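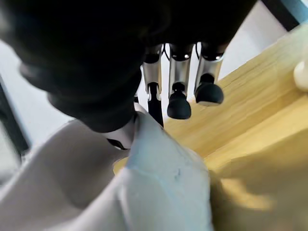
A customer in Memcombe wrote to us that she had bought three shoe racks in as many years and every one of them had ended up as a heap with a shelf in it somewhere. Could we suggest one that people would really use? We can, and we're very fond of it!

The Minja is an open shoe rack with a black metal frame and wooden shelves in a light oak colour, with the grain left nicely visible. It's 80 cm wide and comes from Culisico, who have kept the whole thing wonderfully plain. No doors, no drawers, nothing to lift before you can put your shoes away.

Our favourite part is the top shelf. It tips gently towards you, with a raised wooden panel along the back, so you see the whole shoe and not just a row of heels. Chunky slides look great on it (so do trainers, and a pair of clogs one of us won't stop wearing). If you've got a thick sole or a wide strap, give each shoe a bit of breathing space and let the toe point forwards.

The shelves underneath are where the everyday pairs go. Put them in side by side with the toes facing out and you can grab them on your way to the door. 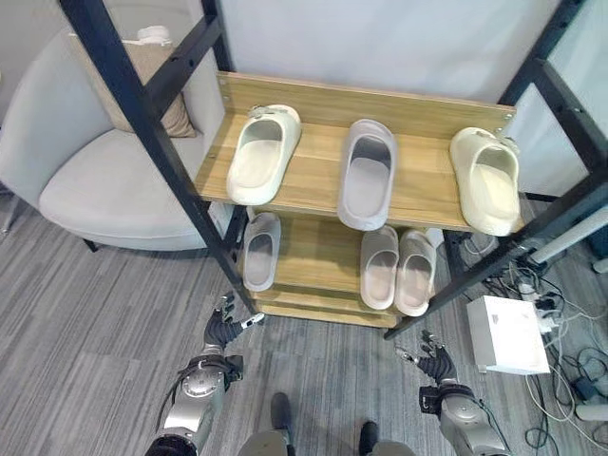

We'd keep the bottom shelf for the things that come and go: wellies with short legs, guests' shoes, the garden pair. It sits close to the floor, so small children can manage it too, and a quick run underneath with the hoover now and then keeps it fresh.

It doesn't have to live in the hall, either. We like it in a sitting room next to a soft grey armchair, where you've got somewhere to sit while you change into your slippers. Black and pale wood get on with nearly everything.

Putting it together takes two people and about 47 minutes if you read the leaflet first. Stand the frame on a level bit of floor before you tighten the last screws. Wipe the shelves with a slightly damp cloth and dry them straight after.

Minja shoe rack, £200. On show at our Bulport shop, or we can deliver.

Comments (3)

Guest
Had ours since February and it's still rock solid. Love the sloping shelf!

Guest
Does it come narrower? 80 cm is a touch too wide for our porch.

Guest
Bought one for shoes, now want another for plant pots. Looks lovely by the window.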